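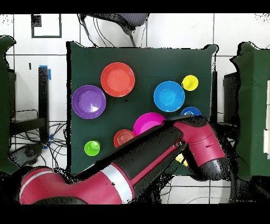 Vsevolod Zinchenko writes to say that I am a snob about plates, that his family has eaten off plastic for 20 years without once sweeping up, and that if I want to weep over a chipped saucer I should do it in my own time and not in a column he reads over breakfast.

He has a point, and I have been chewing on it since December. The column he objects to was the one in which I argued that children should be given proper crockery as soon as they can be trusted to sit facing the table. I said a cup you can break teaches you to hold a cup. I was rather pleased with that. I had forgotten that I wrote it in a house where the youngest person is 46 and the cat eats off the floor.

Since then I have spent a week at my sister's in Dundbridge, where there are two boys and a great deal of gravity. On the first evening I was allowed to lay the table and I laid it with the good set, the one our mother left, white with a thin grey line. My sister said nothing. She took it all away again, piece by piece, while I was looking for the forks, and put out the bright stuff. I ate a very decent fish pie from something I would have taken to the beach to dig with.

What I noticed, once I had stopped being brave about it, was the talk. Meals at our mother's table were conducted in a kind of crouch. There was a voice that said "careful" and it said it from the soup to the pudding, and I can still hear it when I pass anybody a gravy boat. At my sister's, things went over. Things rolled. A bowl went the full length of the kitchen and the story about the school hamster carried on without so much as a comma. I don't say the story was good, but it did get finished, and I'm not sure I finished one at table before I left home.

So I give Mr Zinchenko that much. Where I dig in is the age at which all this ought to stop. The big homeware shop on the Brirska road now sells a plastic dinner service for grown people, with a dull speckled finish meant to look like something a monk made. It is called Loso and costs 70 pounds for four places. I picked up a dinner plate, expecting weight, and nearly threw it over my shoulder. I have no quarrel with a plastic plate that is orange and cheerful and knows what it is. A plastic plate got up as stoneware is a fib, and you will be reminded of it every time the knife squeaks.

The assistant told me they were very popular with people who entertain outdoors. I have entertained outdoors. The danger to my plates was never the patio, it was my brother-in-law, who would be a danger to them in a bank vault.

Junhao Song, with whom I share an office wall and most of my opinions on soup, takes a harder line than either of us. He owns 2 bowls. They are both china, they both came from his grandmother's kitchen in Xia, and one of them has been glued. He won't have anyone else to dinner until he has worked out what the third person would eat from. I told him there was a shop on the Brirska road. He gave me a look I have only otherwise had from dentists.

I think what I really mind about the unbreakable plate is that it never leaves. Our mother's set began as a service for 12 and is now a service for seven with an opinion on the other five. I know who broke most of them. The sauce boat was me, the summer I was learning to whistle. The big oval dish was an uncle who had been told about the step. These are small griefs and I wouldn't be without them, though I accept that this is easy to say when somebody else had the dustpan.

Plastic just goes cloudy. It takes on the ghost of a curry and stays in the cupboard until the children are doing their accounts, and then it goes to the back of the shed and holds screws. I suppose that is a kind of loyalty. My sister still has a beaker I had as a child, with my teeth in the rim, and when I found it behind the colander I was more moved than I intended to be and had to pretend to be looking for a lid.

I have sent Mr Zinchenko a card saying he was right about the under-tens. On the question of his own dinner plate I have reserved my position, and I hear from the letters desk that he has already replied.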